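Wanted: people to drive a simulated robot about and tell us which controller they'd keep

Posted Wednesday, July 7, 2021 by Theda Ackermann
Participants wanted / paid / from home or at our office in Stillau

Hello! I'm Theda, and I look after the user trials at Bickerstaff. We're a small outfit and most of what we do is work out how a person ought to steer a robot arm when they aren't standing next to it. For the next round I need 30 people who are happy to spend a morning or an afternoon doing fiddly things in a made-up house, with two different controllers, and then grumble to me about both of them.

You don't have to know anything about robots. I'd quite like it if half of you didn't. Last time we ended up with a lot of engineers, who are lovely but who all put up with rubbish controls far longer than a normal person would, and I learnt very little from watching them suffer politely.

What we're comparing

There are two ways of driving. One is a pair of hand grips (we call that set-up Gullex, it's our own). You move your hand and the arm follows, and a trigger closes the gripper. The other is Prestlow, which is a keyboard and a knob. You pick a direction, the arm goes that way until you let go, and you turn the knob for speed. I have a favourite and I'm not telling you which, so please don't ask Cường either because he will tell you.

Everybody tries both. Half of you start with one and half with the other, and Corina Anghel has drawn up the running order so I can't meddle with it.

We're also changing the camera view between runs. Some of the time you'll be looking from close up on the arm, and some of the time you'll have a wider look at the room. The close view is great for seeing the gripper and pretty awful for seeing anything the arm is in front of, and I want to know how quickly that starts to annoy you and whether it annoys you more on one controller than the other. My hunch is yes, but a hunch doesn't get me very far with Corina.

What a session is like

You get 18 minutes of practice on each controller, and you can do whatever you like in it. Chase things round the table, bump into the walls, it's all simulated and nothing breaks. After that come the proper tasks: pick up small things from a table, put them down somewhere else, and get the robot from one room to another through a doorway without clouting the frame. Some of the corners are tight. There's a break in the middle and if you're here in person there will be tea and probably something from the bakery downstairs.

At the end you fill in a short form for each controller and then have a chat with me or with Paweena Nuchit, who is much better at listening than I am. We record the screen and your controller movements. We don't record your face, and your voice only gets recorded in the chat bit, if you say that's all right.

Allow about three hours in all. That sounds long, I know, but it goes quickly and you can stop whenever you want and still be paid for the whole thing.

Who I'm after

Anyone over 18, really. You need to be able to read a screen comfortably (glasses are fine) and use both hands for the grips. If you can only use one hand, do still write to me! Fongchan Ruangrit has a one-handed layout nearly ready and would love somebody to try it who isn't Fongchan.

Left-handers especially welcome, we had hardly any last time.

If you play a lot of video games that's fine, just put it on the form. If you get queasy with moving pictures, have a think before signing up. There's no headset, it's all on an ordinary monitor, but the view does swing about when the robot turns and one or two people have felt a bit green.

If you've already worked with either of our controllers I'm afraid you can't do this one. Sorry, Cường.

Money and dates

You get 400 crowns for the session, paid by bank transfer within the week, plus your bus or train fare if you come to us. Sessions run all through August, mornings and afternoons, and we can do a few evenings if you ask nicely. If you're taking part from home we post you the grips and a prepaid box to send them back in. Please send them back. You'll need a reasonably recent computer and a wired connection if you can manage it.

How to sign up

Write to me through the contact page with "driver trial" as the subject. Tell me which hand you write with, whether you'd like to come in or do it at home, and any days that are no good. I'll send you the information sheet and the consent form, and you can ask me as many questions as you like before you say yes. If you'd sooner ring, I'm on extension 1605 and usually at my desk after lunch.

Here's the sort of thing you'll have on your screen: 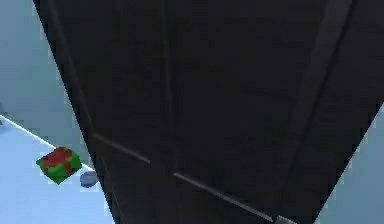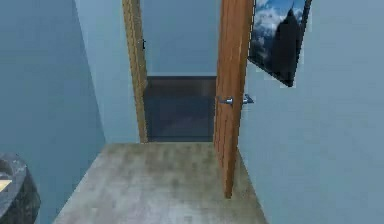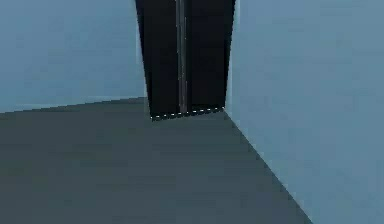 Views from the simulated house: close up on the arm with the little gift box (first), looking down the hallway (second) and facing into a corner (third).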